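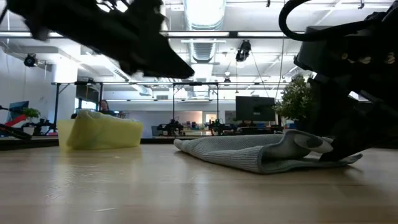 Cloth Folding (Household)

Cloth folding is the everyday business of taking a washed towel, rag or napkin and turning it into a flat, stackable shape. I keep this article on the Medve household wiki, and I've been adding to it for years, so please forgive the places where I wander off. Folding is one of those chores that looks too small for an encyclopedia entry, and then you sit down to write one and run out of room!

Basic terms

A fold is any place where the cloth doubles back on itself. The line it makes is the crease (I call it the spine when it's going to face out on a shelf, but that's just me). The edges that are already stitched down are hems, and the long woven edges you see on yard goods are selvages. A half fold brings one edge to the opposite edge. A third fold, sometimes called a letter fold, brings one end in by a third and lays the other end over it. Rolling isn't folding in the strict sense, but most people learn the two together and so I cover it further down.

The face is the side you want to show. On a lot of knit towels the two sides are different, one a bit lighter or smoother than the other, and you'll spot the back the moment you turn up an end. Pick your face before you start. I still forget and have to undo the whole thing.

Knit and ribbed cloths

Knits stretch. A ribbed towel has much more give across the ribs than along them, so if you grab one by two corners and snap it in the air you can end up with a shape that's wider at one end. I lay mine out long on the table and smooth it with my palms, always moving with the ribs. Then I lift one short end, carry it over and set it down without pulling.

The trouble with knits is the curl. A folded end wants to spring up into a loose roll, especially on a thick towel, and pressing on it for a few seconds helps. If it keeps popping up, fold it a little past where you want it and let it creep back. Mirta Lagos, who got me started on this page, turns her stack upside down so the weight sits on the loose ends. I've copied her ever since.

Sheer and thin cloths

Thin cloths are the opposite problem. They don't spring, they slide, and they hold every wrinkle from the moment they were dropped in a heap. A sheer cloth that's been bunched up needs to be opened all the way out before you do anything else. People try to fold the heap as it is (me, before coffee) and get a sort of wedge that won't sit under anything.

Open it, find two neighboring corners, and let it hang for a second. Lay it down from the far edge toward you so the air can get out. With very light fabric I go to quarters and stop there, as each extra fold makes it more slippery. If you have a lot of them, put a heavier cloth on top of the pile.

The folding surface

You want a table at hip height, with enough open space for the longest thing you own. Wood is my favorite. A glossy finish lets the cloth glide, which is lovely for straightening a thick towel and pretty annoying for anything thin! A rougher surface grips more but can snag a loose knit, so run your hand over it first.

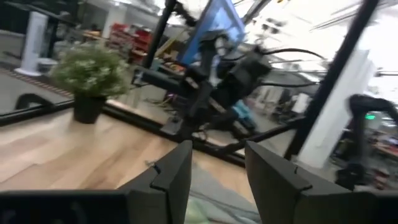 Keep the middle clear and push everything else to the far side. I like having something green on the table, and a small plant in a heavy pot doubles as a weight if you're working by an open window. Just wipe under it, or the clean cloths will find the dirt for you.

Rolling

Rolling suits drawers, baskets and suitcases. Fold the cloth in thirds the long way, then roll from one short end, snug but not tight. Ribbed knits roll beautifully when the ribs run across the roll. Thin cloths come undone unless you tuck the last corner in.

Regional and family styles

My friend Lenni Tuominen grew up with thirds and won't hear a word about halves. In Okville, where I live, nearly every house I've been in does halves, then halves again, then shoves it in the drawer. The Haturach fold (two thirds and a tuck, so the bundle stays closed) came to me from a neighbor, and I haven't been able to trace it any further back. If you know where it comes from, please add a note on the talk page.

See also

Drying racks; Napkins; Linen closets; Rag bins; Ironing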